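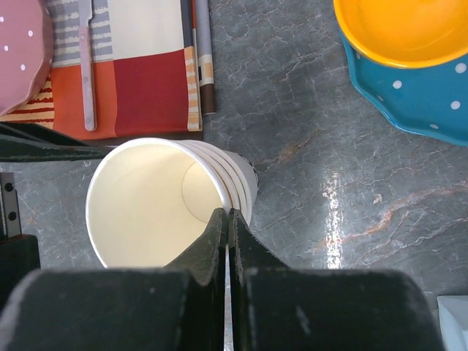
Flolovbridge Opens July Orders for Trikside, a Tabletop Helper for Party Rentals and Small Cafes

Flolovbridge is happy to share that Trikside, its robot arm and gripper kit for light table work, goes on sale in July, and everyone here is very glad to be able to say so at last. The kit is meant for the small jobs that eat up an afternoon – picking up paper cups, setting out plates and clearing them away again when the guests have gone home.

"My aunt ran a tea room, and I grew up stacking cups for her, so this one is close to my heart," said Uzma Kazmi, head of product at Flolovbridge. "Paper cups are so light, and they squash if you look at them wrong, and we spent a good long while on the grip before we were happy with it."

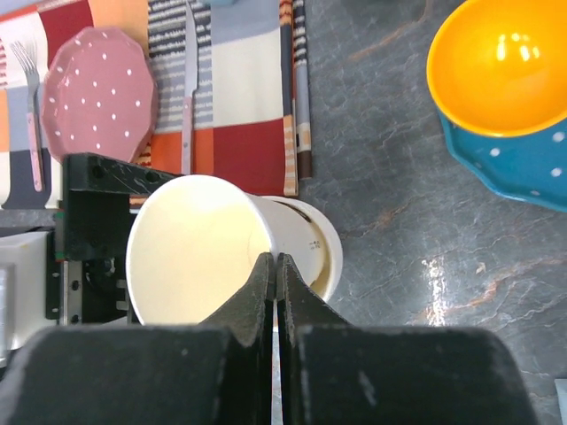

Trikside comes with an arm, a two-finger gripper, a wrist camera and 20 spare finger pads. The first run is 385 kits, and 80 of those are set aside for customers of Drallgate, our rental partner, who have been wonderfully patient with us.

"We'd love for people to try it with their own dishes and their own countertops, and then call us up and tell us how it went," said Shahzad Rind, who leads customer support.

Orders and demo visits can be booked through the Flolovbridge sales office.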